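Ticket: Left handheld gripper loses tracking during drawer task
Site: Drestton, demo room
Opened by: Tekle Worku
Priority: high (open day)
Status: closed

Opened 13th March, morning

We have visitors from Symonenko coming for the open day and the left gripper keeps dropping out. The task is the small parts one: pull a drawer out of the yellow organizer, move screws, push the drawer shut. The right unit runs fine. The left one tracks for up to 2 minutes, then the Droltis recorder shows a red bar and the take stops.

Already tried:
Restarted the recorder. Same result.
Swapped the USB ports, left to right. The fault stays with the left unit.
Recalibrated both grippers with the fingers open and closed. Passed both times.
Cleaned the lens on the left unit. No change.

Log lines from the last failed take:
left: frame gap 900 ms
left: pose lost, retry 8
left: device removed
right: stream ok
session closed by recorder

Update, 40 minutes before doors

Ran the task again with a second person watching the log. The gap comes when the left hand lifts up and away from the table to make room for the right. If the left hand stays low, the take runs to the end. I think it is the cable and not the software, but I don't have a spare of the right length on site. The drawer part of the task is fine. The screws stay put in the drawer and the right fingers clear the front lip when they are opened wide.
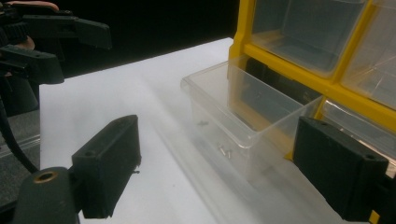 Stustemico support: Please check the strain relief where the cable enters the left unit. "Device removed" in the log means the recorder lost the connection completely, so recalibrating won't help. Can you leave more slack, tape the cable to the grip, and run 100 open and close cycles with the arm raised? Send the full log after that, even if it passes.

Reply from Tekle Worku

Strain relief was loose. I could turn it with my fingers. Tightened it, left a loop of slack and taped the cable down along the grip. Ran the 100 cycles with the arm raised, no gaps. Log attached.

After the visit

Ran the demo for both groups. One take stopped in the second group, but that was a visitor standing on the cable where it crosses the floor. I moved the cable behind the table and put a mat over it. Several people asked to try the grippers, so we let them do the drawer task. Most wanted to grab the screws too fast and the fingers closed on nothing. Slower worked better.

Still open on our side: a replacement cable for the left unit, and a floor cover for the next open day in June.

Stustemico support: Log looks clean. Cable is on order for you. Please don't reuse the taped one once the new one arrives. Closing this ticket, reply here to reopen.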